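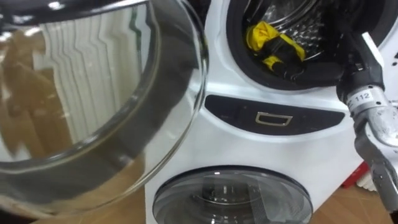

Depth filtering has eaten most of my month, so you're all going to hear about it. The planner we've been building at Rircombe (we call it Ladefoged, please don't ask me to pronounce it the same way twice) needs a decent idea of where things are before it will commit to a path, and for a long time I thought the planner was the weak bit. It kept refusing to go near the washer, or it would pick some huge looping route that a person would laugh at. So I spent ages fiddling with costs and joint limits and got nowhere. Then I looked properly at what the planner was being told. The open glass door has a radiator reflected in it, all those white fins gone wobbly, and you can see brown floor in it lower down as well. To our old depth code that was a mess of bits floating in mid-air with a hole through the middle, and the planner was quite right to be frightened of it!

What we do now is much simpler than I'd have guessed. Plisura, our perception package, looks for the rim first. A rim is lovely: it's round, it's a solid thing, and we already know what shape a washer door ought to be. Once it has a rim it fits a door to it, throws away every depth point inside that circle, and hands the planner one clean solid shape on a hinge. We don't try to see through the glass at all any more. I did have a go at keeping the "good" points and only dropping the bad ones, and I'd like that fortnight back, please.

The drum is the other fun one. Shiny steel full of little holes and bumps gives you sparkle wherever the light catches it, and sparkle looks an awful lot like an edge if your edge finder is keen. Ours was very keen. I've put in a colour step ahead of it, so a bright yellow bundle stands out nicely from the metal, though the black straps across it are a pain. They sit close to the black rubber seal, and the segmenter was quite happy to decide that strap and seal were all one object. You can imagine what a grasp planner makes of that. It would very politely offer to pull the seal off the machine.

For now the fix is a rule in the config called keep_seal. It marks a ring the width of the seal as "never grasp", whatever the segmenter says, and the ring moves with the fitted drum opening. It's a bit blunt, and it does mean you can lose a good grasp on anything hanging over the lip. I'm happy to live with that until the new labels are in. We've got 700 masks done so far, with straps, cords and drawstrings as their own class at last, and 63 still sitting in the "what on earth is that" folder.

A few smaller things while I'm here. The replay viewer now lets you step back as well as forward (sorry it took so long, I know you've been asking). Planning calls time out after 8 seconds and give you a proper message with the name of the shape that got in the way, where before you just got "failed" and a shrug. And the Lilmont branch has been merged, so if you were keeping your own copy of the gripper limits you can bin it and use the shared file. Do check your offsets when you switch over, as the shared file measures from the wrist and a few of our old ones measured from the fingertips. I got caught by this myself.

Next up is stacked machines. Ladefoged still likes to treat each drum as a separate job with its own little world, so a plan for the top one doesn't always know about a door on the bottom one. I want a single model of the whole stack, with each door's angle kept up to date as we go. There's a rough version on my branch and it slows planning down more than I'd like, so I'm keeping it there for the time being. If you fancy trying it, set max_retries to 10 and send me the logs, good or bad. The bad ones are more useful, if I'm choosing.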